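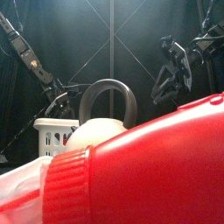 Household Plastics and How to Look After Them
Notes for session 8, Jultholm evening course
Handout prepared by Sabina Polák

Welcome back, everyone, and thank you for bringing so many things from home last time (my back seat has only just recovered!). This week we carry on with everyday plastics, and I'd like us to spend most of the evening on how shape and finish change the way you clean a thing.

Glossy surfaces first. A shiny red plastic shows every scratch because the highlight breaks wherever the surface does, so keep the scouring pad well away from it and use a soft cloth with a drop of dish soap. Tilt the piece toward a lamp and you'll find the marks much faster than by staring straight at it.

Ribbed collars are another matter altogether. Closely spaced grooves hold on to grime, and wiping around the collar only pushes it along. Go with the grooves, up and down, using an old toothbrush. Lenni Eskola asked whether a toothpick would do, and yes, a wooden one is fine if you're gentle.

Baskets with holes in the sides need washing from the inside out. Don't forget the underside of a rolled rim, where lint likes to gather. I do mine in the bathtub and let it drip there overnight.

Thin, translucent plastic creases easily and I've never managed to get a crease out completely, so store it loosely rolled if you have the room.

A white kettle wants a damp cloth on the outside and nothing rougher. Unplug it first if it's electric, let it cool, and do the handle too, on the inner side of the curve as well as the top.

For next time: choose one plastic item from your laundry corner or kitchen and write up to 200 words on how you clean it now and what you might change. Janka Hubáček has kindly offered to collect them at the door. Reading is page 34 of the course booklet, plus the little table of soaps on the facing page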